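Plondell Home Cooking list
Subject: Re: Buns wet on top, stuck on the bottom
Date: September 26, 2022

The earlier message said:

> I bought one of those small electric pots with a steel steamer basket in August, mostly to heat up plain buns from the freezer. I have two complaints and would like to know if it's me or the pot.
>
> First, the tops come out with wet dimples, like somebody dripped water on them. Second, the bottoms stick to the basket and tear when I lift them. I get most of a bun and leave a skin of dough over the holes, and then I have to soak the basket.
>
> I fill the water as high as I can so it won't run dry, put in as many buns as will fit, and leave them sitting with the lid on until we're ready to eat. Should I go back to a pan and a bamboo steamer? Also, does anybody know if altitude matters? We moved and are up at 4000 feet now.

I wouldn't go back to the bamboo yet. I have the same general kind of pot, a Midea, and use it for plain buns most weeks. I had both of your problems until I changed how much I put in it and what I did at the end.

Your water is too high, for one thing. If it boils up near the basket floor it spits through the holes and the bottoms of the buns get gluey. I measure 300 ml into mine and it has never run dry on a batch of buns. Yours may be wider or narrower, so try it once with the basket empty and see what's left after the time you plan to use.

The other thing is crowding. Buns swell as they heat, and if they touch each other or the wall of the basket they stick there too. I stopped at four. Mine are the Taven frozen ones, 100 grams each, and I set them in a diamond with the middle left open so the steam has a way up.
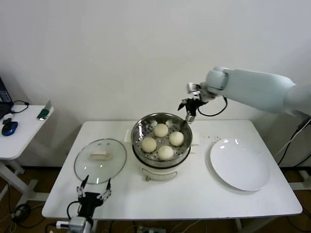

If yours are smaller you can fit more, but leave a finger's width between them. I would rather run a second batch than peel buns apart.

On the sticking: parchment squares work, and so does a thin wipe of oil on the basket floor. If you use one big round of parchment, punch holes in it, or you've covered up the holes the steam needs. I use oil when it's only us and parchment when I'm making a lot. Cabbage leaves work too but then the buns taste of cabbage.

As for the wet dimples, that is water from the lid. A glass lid collects a good deal of it, and a flat one lets it drop straight down wherever it likes. Some people tie a dish towel around the lid. I did that with my old pan on the stove and it was fine, but I don't like cloth hanging near an electric base, so I gave it up. What I do is switch off, wait two minutes, then lift the lid straight up by the knob and move it off to the side before tipping it at all. If you tilt it over the basket, everything on it runs down onto the buns. 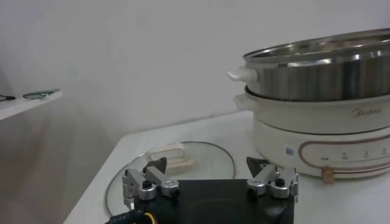
Have the spot for the lid cleared before you start. Put a folded towel there if your table marks easily. Same with the plate — set it out first, on the other side of the pot, so you aren't walking across the kitchen with a hot bun in the tongs.

Leaving them in with the lid on until dinner is where I think most of your trouble comes from. The pot stays warm and the lid keeps dripping, and the bottoms sit in damp steel. Get them out. They hold their heat on a plate for long enough to call everybody to the table, and you can lay a dry cloth over them if people are slow.

My order of doing it, from the freezer:

1. Water in the pot, basket on, lid on, and bring it up to a boil before any buns go in.

2. Buns in with space between them, lid back on, nine minutes. Homemade ones that aren't frozen take less. Pull one open to check the first time.

3. Off, two minutes, lid off and to the side.

4. Move the buns to the plate one at a time, and keep them apart there as well. While they're fresh out, the skins are tacky and will pull off on each other. I take whichever ones are easiest to reach and leave the last until there's room to get under it properly. Silicone-tipped tongs are good. Metal ones leave dents. If one won't come, go around it with a thin spatula and don't pull. 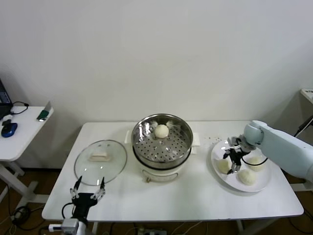 5. Second batch, if there is one. Top the water up with hot water from the kettle, wipe the inside of the lid, and oil the basket again.

6. Let everything cool, then empty the pot and wash the basket the same day. Dough in the holes turns to cement overnight. A soft bottle brush gets it out if you've already let it happen.

About the handles: on mine, the steamer section has its own side handles and the base has a second set just under them. Check which pair you have hold of. I have gone to lift the basket and come up with the whole pot, water and all. 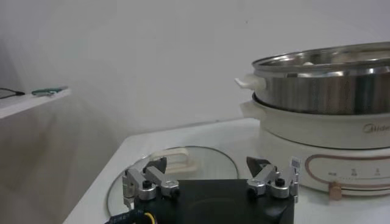
I also keep mine back from the edge of the table, with the controls toward me. The steam comes out toward whoever opens the lid, so stand a little to the side and keep your sleeves out of it.

On altitude, yes, it matters some. Water boils at a lower temperature where you are, so the steam is a bit cooler and the buns need longer. I'm nearly at sea level and can't give you a tested number. I'd start by adding a minute or two and go by the bun you pull open. There was a thread on high-altitude steaming in the archive a while back, under "Sosa dumplings," and several people posted their times in it.

If they still stick after less water and a little oil, write back and say which buns you're using. The Graltarico ones with milk in the dough stuck for me no matter what I did, and I ended up using parchment for those every time.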